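TXT 214: Fibers and Fabric Structure
Handout 5: Pile weaves and terry cloth

Read this before the lab. Bring your pick glass and the swatch card from Handout 4.

What pile is

A plain woven cloth has two sets of yarn. The warp runs the length of the cloth and the filling (also called weft) runs across it. A pile fabric has a third set that stands up from the ground cloth as loops or cut ends. Velvet and corduroy are cut pile. Terry is loop pile, usually on both faces.

In terry the extra yarn is in the warp. The loom carries two warp beams. The ground beam is kept at high tension and the pile beam is kept slack. Filling yarns are laid in a short distance from the finished edge of the cloth, then the reed pushes the whole group forward at once. The tight ground warp stays where it is and the slack pile warp buckles into loops.

Most bath towels are three-pick terry, meaning three filling yarns go in for each row of loops. Two-pick terry is cheaper to weave and holds its loops less well. You will see the difference if you pull on a single loop with a needle.

Borders and hems

The flat band near the end of a towel is the dobby border. No loops are raised there. The pile warp is woven down into the ground, so the band is thinner and smoother than the body. It may be the same color as the rest or a contrasting one. A border shrinks at a different rate from the pile area, and a badly planned one will pucker after a few washes.

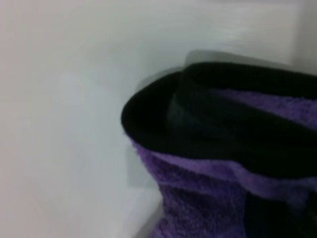
Absorbency depends on surface area and on the twist of the pile yarn. Low-twist yarn leaves the cotton fibers more open and takes up water faster, but it sheds more lint and snags more easily. High-twist yarn wears longer and feels harsher. Fabric softener coats the fiber and slows absorption whichever yarn is used.

Terry is normally sold by weight. Take the mass of a conditioned specimen in grams and divide by its area in square meters. Do not include the border or hem in the specimen. Students in the November section did, and their results came out low.

Worked figures from the Clustmont mill

The Clustmont sample set is in the gray drawer. It has two lines, Grokell (three-pick, low twist) and Jesora (two-pick, high twist). The mill's records give 1,655 pile ends across the full width of the Grokell bath size. Total warp ends, ground and pile together, come to nearly 4,000. Use the pile figure when you work out loop density. If you use the total you are counting yarns that never form a loop.

For the lab

Cut one specimen from each line, clear of the border. Weigh both. Unravel the filling from one side until you can tell ground warp from pile warp, and measure the length of a straightened pile yarn against the length of cloth it came from. That ratio is the pile ratio. Write it on the sheet along with the weight.

Time the sink test as well. Drop the specimen flat on the water and stop the clock when the last corner goes under.

Reading: Sulemana course pack, section 3. Skip the pages on warp knits for now.

Lab sheets are due Jan 28, 2018. Put them in the tray by the conditioning room door.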